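Apuntes de la sesión 4: cómo se enturbia un material (y por qué nos interesa)
Taller de materiales translúcidos, grupo de tarde

Hola otra vez. Os dejo por escrito lo que conté en clase, que al final fui con prisa y me salté la mitad de la pizarra.
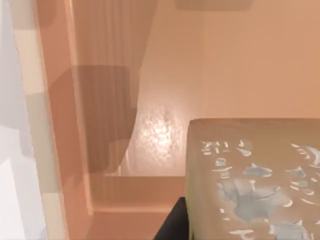 Empezamos por la diferencia que más os costó el otro día: transparente y translúcido. En un material transparente la luz atraviesa casi en línea recta y por eso vemos lo que hay detrás con sus bordes. En uno translúcido también pasa luz, a veces muchísima, pero llega desordenada – se ha ido desviando por el camino. Pensad en el cristal de la ventana de la cocina y en el de la puerta del baño. Los dos son vidrio y los dos dejan entrar la mañana, pero por el segundo no reconocéis ni a vuestra madre.

Ese desvío se llama dispersión y puede ocurrir en dos sitios.

1. En la superficie. Es el caso del vidrio esmerilado con arena o atacado al ácido. La cara queda llena de relieves pequeñísimos y cada uno manda la luz hacia un lado. Truco de taller que me enseñó Miyuki Kubo: pegad un trozo de cinta adhesiva transparente encima y veréis cómo se aclara la zona. El adhesivo rellena los huecos y el relieve deja de molestar (¡probadlo en casa, que es muy agradecido!).

2. En el interior. Burbujas, cristalitos, gotas de grasa, lo que sea, siempre que su índice de refracción sea distinto del que tiene el material que lo rodea. Aquí la cinta no sirve de nada. La leche es el ejemplo de siempre, y el hielo de cubitera también: el agua se congela de fuera hacia dentro, el aire disuelto se va quedando arrinconado y acaba atrapado en el centro en forma de burbujitas.

Kimutai preguntó si hirviendo el agua antes se consigue hielo transparente. Mejora un poco, pero funciona mucho mejor congelar en una sola dirección: un recipiente aislado por los lados y por abajo, destapado por arriba. Yo lo dejé el domingo por la noche en una neverita sin tapa dentro del congelador y salió bastante decente, con la parte turbia toda al fondo. Se corta y listo.

Sobre el lijado, que es lo que entra en la práctica: empezamos con grano 400, siempre con agua y sobre una superficie plana. Apretar más no va más rápido, solo deja rayas que luego no hay quien quite. Cuando la cara esté mate de manera uniforme, aclarad, secad y mirad a contraluz antes de decidir si seguís. Mojada parece mucho más clara de lo que es, por lo mismo de la cinta.

Para la próxima sesión traed leído el capítulo de Declercq sobre vidrios opalinos (páginas 204 a 215, el resto os lo podéis saltar) y una muestra vuestra, de lo que sea: una vela, un jabón de glicerina, una pantalla de lámpara. Apuntad dónde creéis que se dispersa la luz, si en la cara o dentro, y cómo lo comprobaríais.

Las muestras de Fernow siguen en el armario del aula 291. Si os lleváis alguna, dejad una nota con vuestro nombre, por favor, que la semana pasada estuve media tarde buscando la de ópalo y la tenía Garnet en la mochila.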